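**Ticket 563: Urno zählt unseren Jubiläums-Hit nicht mit**
Status: in Bearbeitung
Betrifft: Urno (Scoring und Vereinsstatistik), Anzeigetafel Wenus

Hallo liebes Urno-Team, es wird leider wieder etwas länger, ich bitte schon mal um Nachsicht!

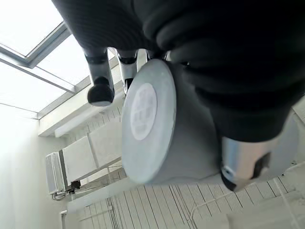
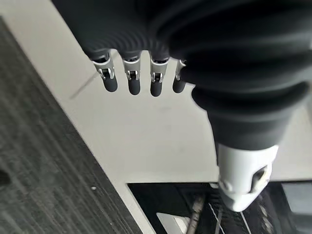 *Grultard, im August*

Zuerst einmal danke für die schnelle Hilfe beim letzten Mal, der Spielplan lädt seitdem tadellos und auch unsere Jugendtrainer kommen damit gut zurecht. Nun aber zu unserem neuen Sorgenkind. Wir haben uns die ganze Saison darauf gefreut, dass unsere Baseball-Herren den 3000. Hit der Vereinsgeschichte schlagen. Nach dem handgeschriebenen Buch, das bei uns im Clubhaus liegt und noch nach jedem Spiel nachgetragen wird, war es im letzten Heimspiel im fünften Inning so weit, ein sauberer Single ins Rightfield. Die Bank ist aufgesprungen, auf der Tribüne wurde geklatscht, und auf der Wenus-Tafel stand seelenruhig 2998.

Es fehlen uns also genau zwei Hits. Am Ticker lag es nicht, der Single selbst kam sofort an und wurde auch richtig dem Schlagmann zugeordnet. Nur die Gesamtsumme stimmt nicht, und damit ist natürlich auch die schöne Jubiläumsanzeige ausgeblieben, die wir extra hinterlegt hatten (mit Feuerwerk!).

**Was ich schon versucht habe**

- Summen unter »Verein > Ewige Statistik« neu berechnen lassen: wieder 2998
- Tafel vom Strom genommen und neu gekoppelt: keine Änderung
- alle Spielbögen dieser Saison mit dem Buch verglichen: stimmt bis auf den letzten Hit überein
- im Browser statt in der App nachgesehen: dieselbe Zahl

Danach habe ich mir einen Abend lang die älteren Jahrgänge vorgenommen, mit einer großen Kanne Tee, und bin beim Gastspiel in Peltonen hängen geblieben. Das wurde damals wegen Regens unterbrochen und später fortgesetzt. In unserem Buch stehen für den Teil vor der Unterbrechung zwei Hits, in Urno beginnt die Partie erst mit der Fortsetzung. Der Spielstand ist richtig übernommen, die Schlagstatistik davor aber leer. Das würde ja ganz genau passen.

Nachtragen kann ich es leider nicht selbst, das Feld ist grau und es erscheint »Saison abgeschlossen«. Könntet ihr die Saison für uns kurz öffnen, oder tragt ihr so etwas lieber bei euch ein? Den Spielbogen habe ich eingescannt und kann ihn gerne schicken, die Bleistiftschrift ist allerdings etwas blass.

---

**Antwort Support, 9:40 Uhr**

Guten Morgen nach Grultard und herzlichen Glückwunsch zum Jubiläum! Danke auch für die gründliche Vorarbeit, damit habt ihr uns viel Sucherei erspart. Euer Verdacht stimmt: Beim Import der alten Jahrgänge wurde bei fortgesetzten Spielen nur der zweite Teil gelesen. Wir haben die Saison für euer Konto freigeschaltet. Bitte die Hits unter »Spielteil A« eintragen und danach einmal neu berechnen.

**Rückmeldung, 18:15 Uhr**

Eingetragen und neu berechnet, in Urno steht jetzt 3000, wunderbar! Die Wenus-Tafel zeigt allerdings noch den alten Wert, auch nach einem Neustart. Muss ich da noch etwas anstoßen, oder holt sie sich die Summe erst zum nächsten Spiel? Bis dahin lasst das Ticket bitte noch offen. Ganz liebe Grüße vom Platz!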